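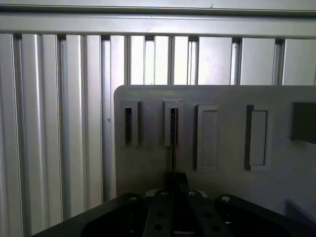
Aluminum profiles with a light gray panel in front

How I outline a law school course (and still sleep during finals)

My first property outline was 71 pages long. I was so proud of it! Then I sat down to the exam, open book, and spent half of it flipping around looking for the rule against perpetuities. So I changed everything, and the method below got me through the next two years. My study partner Mayu Kamata uses a version of it too, with a lot more color coding than I can handle.

What you need: your class notes, your case briefs, the syllabus, and a blank document. That's it. I tried Jalau for a semester (lots of people love it) and kept fiddling with the folders when I should have been reading.

Step 1. Start from the syllabus
Type out the headings from the syllabus before you open your notes. Leave plenty of white space under each one. Your professor has already told you how the course is organized, so take the gift. If the syllabus is just a list of page numbers, use the casebook's table of contents.

Step 2. Rules first, cases second
Under each heading, write the rule in your own words, as short as you can get it. Then the elements, numbered. Then the exceptions. Cases go underneath, one line each: name, the fact that mattered, what the court did. If a case takes you a whole paragraph, you're writing a brief again (I still catch myself doing it).

Step 3. Add what your professor says out loud
Go back through your notes for the policy tangents and the hypos that came up more than once. I put these in italics so I know they came from class and not the book. My torts professor came back to the same runaway cart hypo all fall, and guess what was on the exam.

Step 4. Cut it down
Give yourself a page limit. Mine is 22 for a four-credit class, normal margins, no cheating with the font. Mayu goes shorter. Print it and cross things out with a pen - I'm much braver on paper.

Step 5. Make the attack sheet
One page, both sides. Only the questions you'd ask when you spot each issue, in the order you'd ask them. Mine for negligence starts with "Who owes what to whom?"

Step 6. Test it on an old exam
Do one timed, using nothing but your outline. Every time you can't find something, mark the spot and fix it that night.

When should you start? I begin in week five and add a bit every weekend. If you're starting later than that, skip to the attack sheet first and build the outline out from there. Spring people, put the headings in during January while the reading is still light.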